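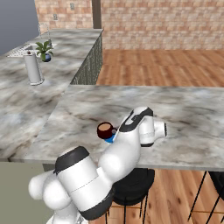
What changes first for the people at a workplace when a robot arm shows up?

Usually the order they do things in. The job title stays the same for a good long while, the pay stays the same, the break room stays the same, but the small sequence of the day (what you reach for first, what you leave for later, who you talk to while you're doing it) starts shifting in the first week or so, and most people can't tell you exactly when it happened.

Posted in December by your instructor | 7 comments | 3 shares

Week 7 notes: Kitchens, counters and the people behind them

Hi all. These are my notes from the lecture plus a few things I skipped when the clock got me. If you missed class, read these and then do the reading on task analysis before you start the worksheet, because the worksheet assumes you know the difference between a task and a job.

Quick refresher on that. A job is a bundle of tasks that somebody, at some point, decided to hand to one person. Machines get bought to do tasks. I spent my first working years in the staff kitchen at Rellstead, and my job had one line on the schedule, "kitchen support." The bundle under that line was enormous! Clearing counters, washing up, restocking cups, wiping down, taking deliveries, finding out why the fridge was beeping, and telling the new people where the good mugs were hidden. You'd never get all of that onto a purchase order.

Picking up cups

So let's talk about clearing a counter, since it's the case we're using through the end of term. A cup standing upright in the open is the easy version. Now tip the cup over so the mouth faces off to one side. Put it close to a couple of small objects. Reach in from above and your own arm may hide the very thing you're after. You and I deal with this without noticing, we just lean over a bit and hook a finger in. For an arm bolted in one place, every one of those is a separate problem, and somebody has to work through them.

A lot of that working through happens in simulation now. You build the kitchen on a computer, stools and sink and paper towels and all, and you let the arm practice in there before it gets anywhere near real dishes. Dropping a cup costs nothing and you can start over as often as you like. I'm a fan of this. What I want you to watch for, though, is whose kitchen got built. Somebody chose where the plant goes and how much stuff is on the counter, and if that somebody has never worked a lunch shift, the counter is going to be a lot tidier than the one your cousin wipes down at 2 p.m.

The Plovholm case

This was the main story in lecture. Plovholm is a shared office building with a big open kitchen and a kitchen crew on two shifts. Management brought in an arm system from a supplier called Nikzad to clear cups and small items off the counters into a rack. The crew heard about it from a flyer by the time clock, which, well, we'll come back to that.

The plan said the arm would take over 40 minutes of clearing per shift. It did take over a lot of clearing. It also made some new work, and here is what the crew wrote down when we asked them to keep a log:

- moving things the arm shouldn't touch (phones, somebody's glasses, a birthday card waiting for signatures)
- standing cups back up so the arm would have an easier time
- answering questions from office people who wanted to know if they were allowed to use the counter
- wiping around the base
- restarting it

The second item is my favorite in the whole course. People were tidying up for the machine that was there to tidy up. They didn't mind it much, a couple of them were even kind of fond of the thing, but it wasn't in anyone's duties and it wasn't in the 40 minutes either. If you only read the management report you'd have no idea it was happening.

The other change was social. Clearing the counter had been the part of the shift when the crew chatted with the office people, and that's how they found out about a meeting for 50 that would need extra coffee. Once the arm had the counter, the crew spent more time in the back, and those tips dried up. Plovholm ended up adding a booking form. It's fine. The crew liked the old way better, and so did I when I visited.

Arkex did it differently

Shorter case, and we only got through half of it. Arkex runs a smaller kitchen and asked the crew to try the simulated version first, sitting at a desk and setting up the counter the way it looks on a bad day. The crew went to town on it (cups on their sides, things shoved under other things). Two tasks got dropped from the plan before anything was installed. The crew also asked for a stop button they could reach with wet hands, and they got it.

I don't want you to come away thinking Arkex is the good one and Plovholm is the bad one. Arkex cut an evening shift the following year and the people on it were not happy, and having been consulted on the button didn't help them any. Keep both facts in your head when you write.

For the worksheet

Pick a place you've worked, or one where you can watch someone work with their okay. Write down one job as a list of tasks, as small as you can stand to make them. Mark the ones a machine could take on an ordinary day, then go back and mark them again for a bad day. Then write me a page on what the person would be doing with the rest of the shift, and who they'd no longer bump into. First person is welcome. Please don't send me a brochure.

If your list has fewer than 7 tasks on it, you haven't looked hard enough, go back and look again.

Next week we do warehouses, and I'll bring the Plovholm log so you can read the whole thing in the crew's own words.

This site uses cookies to remember your settings. By continuing to browse you agree to our use of cookies.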